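The Grelovel snack box has been our most asked-for parcel for a good while now, and we do love putting it together. It's a proper mix - something salty, something to nibble slowly and something to tear open on the train home - and every box is made up by hand on a Wednesday.

One big puffy bag of ridged crisps-style pieces goes in as the treat for sharing, and the little packets are tucked in wherever they'll fit, long thin ones included. 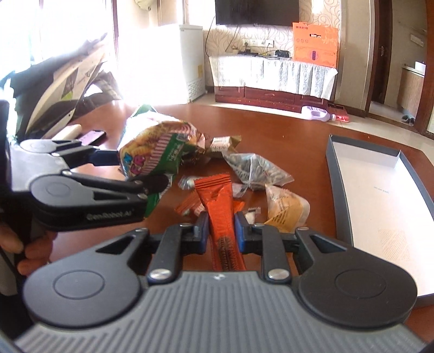
## Sizes and ordering

The small box feeds 2, and the family one is plenty for 5 (or 4 hungry ones!). Got an allergy, or a packet you can't abide? Drop Maricel Dalisay a note when you order and she'll gladly swap it for you.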